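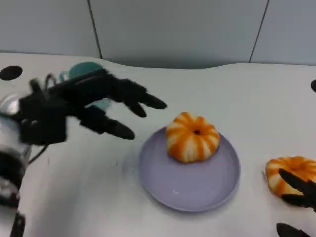 Killian Arnaud wrote in to say that his lyric video had gone out with the second chorus arriving before the first, and could the manual please mention the Lock button sooner. It's now in step 2, Killian.

4.3 Timing your lyrics in Stikeo

Have the final mix ready before you start. The nearly final mix doesn't count, however final the file name says it is.

1. Open your project and drag the song onto the top track. Stikeo will guess the tempo. Treat the guess as a conversation starter.

2. Paste the words into the Lyrics panel, one sung line per row, and press Lock. Rows that aren't locked will sort themselves alphabetically when you save – a feature somebody once asked for.

3. Press Play and tap the space bar as each line begins. If you miss one, keep going. You can drag it into place later.

Note: Ad-libs go in the Backing column. A row holds up to 204 characters, which is enough for most verses and nearly enough for a long "yeah".

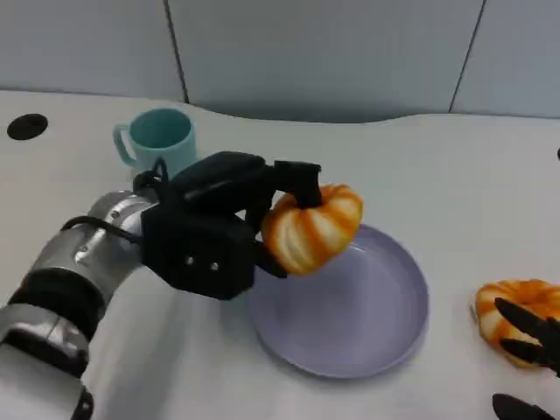
4. Choose a title style. Celness is the plain one. Wibisono has the swooping letters and suits ballads, or people who want their single to look like a ballad.

5. Set the fade between lines. We suggest 400 milliseconds for slow songs. Rap verses want no fade at all, or the words will pile up like coats at a party.

6. Preview the whole song from the start, with the sound on.

Caution: Changing the mix after step 3 shifts every line. Undo goes back 19 actions and no further.

Teasers

To cut a teaser, mark a start and an end on the top track and choose Export > Teaser. The countdown card adds 3 seconds at the front, so allow for that if your label is strict about length. Teasers don't carry the writing credits across. Type them in again under Credits, and check the spelling with the people concerned before you export.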